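Niloufar Ebrahimi has 51 pear trees behind her house in Climinstead, and she wants to tell me about every one of them before I've got my coat off. We start at the kitchen window, where she points out a crooked old thing by the fence that came with the property.

"That's the one that got me into all this," she says. "First fall we were here it dropped fruit all over the grass and I thought, well, these are terrible. Hard as rocks! I threw them to the neighbor's goats. I had no idea you were supposed to pick them and wait."
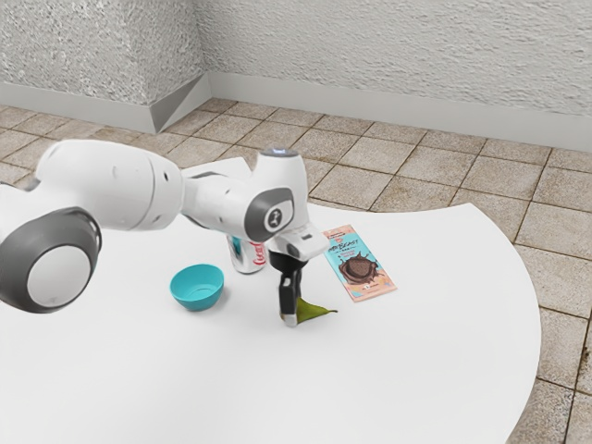
By Aranka Jakab

Waiting is the part she loves to talk about now. Most European pears ripen from the inside out, so a fruit left on the branch until it feels soft can be brown mush at the core. Ebrahimi picks hers firm. She cups the pear in her palm and tips it sideways, and if the stem snaps away cleanly from the branch, it goes in the crate.

"You don't tug. If you have to tug, leave it alone and come back Friday," she says. "My kids tug. I've given up on them."

The crates go down to an old refrigerator in the cellar, and the winter kinds stay there for weeks. Then she brings up a few at a time and leaves them on the counter until the flesh near the stem gives a little under her thumb. She calls this checking the neck, and she does it all day long, to any pear she walks past, including (she admits) the ones in other people's kitchens.

She didn't grow up with fruit trees. She was raised in a third-floor apartment and worked in the billing office of a dental supply company until 2000, when she and her husband moved out to Climinstead. The crooked tree was followed by two young ones, then a row, then what she describes as "a bit of a situation" with a mail-order nursery catalog.

Her favorite is a variety she knows only as Talebi, from cuttings an uncle's friend gave her wrapped in damp newspaper. The fruit is small and freckled, and the skin is so rough that visitors tend to reach for something prettier.

"Oh, they're wrong, they are so wrong," she says, laughing. "You bite into one in January with the snow coming down and it tastes like honey and a little bit like lemon.

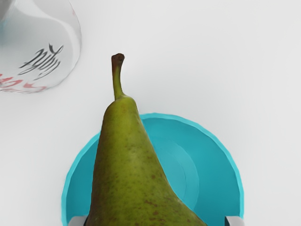
And the smell! I put a bowl of them in the hall and the whole downstairs smells of it. My husband says he can tell what month it is by walking in the door."

Grafting came later, and she taught herself on prunings she would otherwise have burned. Her first winter's work failed completely. The second year she got four to take, and she still remembers going out before breakfast to look at the buds.

"I was out there in my robe, yelling. It's a stick! You tape a stick to another stick and it wakes up! I don't know how anyone is calm about that."

These days she holds a grafting morning in her garage at the end of winter. People bring their own knives and go home with a young tree in a bucket. She asks them to write the variety on the label in pencil, as ink fades by the second summer, and she has at least six trees of her own whose names are lost for good.

I ask what she'd plant if she had room for just one. She starts to answer, changes her mind, and takes me outside to look at the row again.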